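Notes for the June talk, Damthorpe tenants evening. 20 min + questions. Simone has the clicker, nod at her.

OPEN
Hello, thanks for coming out. Who I am (Zuleica, fit-outs, mostly light workrooms and small studios). Skip the CV.
First question to the room: who knows what their ceiling is made of? Hands up. Wait. Let them look up. They always look up.

WHY CEILINGS
People plan a workroom from the floor. Benches, sockets, shelves, where the kettle goes. Ceiling gets whatever money's left.
But you stand under it all day. Does the light, does half the noise, does most of the draft complaints.
My own mistake first, the Truter unit. Lovely benches, terrible ceiling. Flat painted board, one row of lights down the middle, every person at the wall benches working in their own shadow. Took me 13 months to go back and fix it. Tell the desk lamp story if time. (Short version!)

RIBBED PANELS
White ribbed or corrugated panels. You see them in a lot of units like ours. Cheap looking to some people, I like them.
Good: they hide small sags. Flat board shows every one. The lines give the eye something to follow.
Good: white bounces light back down, so you get more out of the same fixtures.
Bad: dust. Goes in the grooves and stays. Soft brush on a pole, along the ribs, never across. Across just moves it one groove over.
Bad: one new panel in an old ceiling looks like a new tooth. Buy spares on day one, keep them flat, not leaning on the wall. Gitau leaned ours. Ask Gitau how that went. (He said I can say this.) 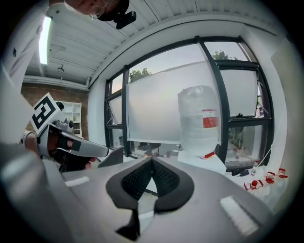
Which way the lines run. Matters more than the color, I'd argue. Lines running with the long side of the room make it feel longer. Lines across make it feel wider and a bit squashed. In a narrow unit I'd go across, Dilek would go long every time, we've had this out and she's here tonight so she can heckle.

LIGHT
Long fluorescents. Don't apologise for them, plenty of us still have them. Even light, not many hard shadows, good for hand work.
Put them along the sides of the bench, not right behind the worker's head. Sit in the actual chair before you fix the position. Sit in it!! Not stand.
Glasses wearers: ask them about glare. A bright tube above and in front of you sits right in the lens. Move the seat a foot before you move teh light. Free.
Flicker. If someone says it flickers it flickers, don't argue, change the tube.
Our bill at Falcão for swapping everything in the big room was 2331, all in, labor too. I'll put the breakdown on the handout. People always ask so say it slow.

WALLS AND TALL PANELS
Keep the wall by the bench pale too. Tall white panels, wipeable. They will get marks, small dark ones, from tools and chair backs and elbows. Fine. Wipe once a month and leave the rest alone.
Don't run panels tight to the ceiling. Leave a gap, you will need to get a cable through there some day. Bożena left 21 mm on hers and it's been plenty.
Trim over the gap is optional. I stopped bothering.

HANDS AND REACH
Quick one, this got cut from the last version, putting it back.
Bench gets crowded when two people work with things in their hands at the same time. Bench depth 600 is OK for one person. Two facing each other, you're bumping knuckles. Double it or stagger the seats.
Fingerless gloves if the room's cold, several of our people swear by them. Better fix is the draft at the panel edge. Foam strip, ten minutes.

GULORA UNIT, BEFORE/AFTER
Tell it straight, no drumroll. What we did in order: lights, then ceiling panels, then wall, then benches last. Would do ceiling before lights next time. We had to take two fixtures back down and Simone was not happy with me.
Noise: still echoey. Ribs dont do much for that. Hung felt at the back, helped some. Not solved.

IF SHORT ON TIME cut walls, keep light.

QUESTIONS
Will get: can I paint the ribs? Yes, roller with a long nap, two coats, hate every minute.
Will get: landlord permission. Pass to Dilek.
Handouts by the door, sign-up sheet for the spare panels too. I've got a stack in the van, white only, bring your own rope.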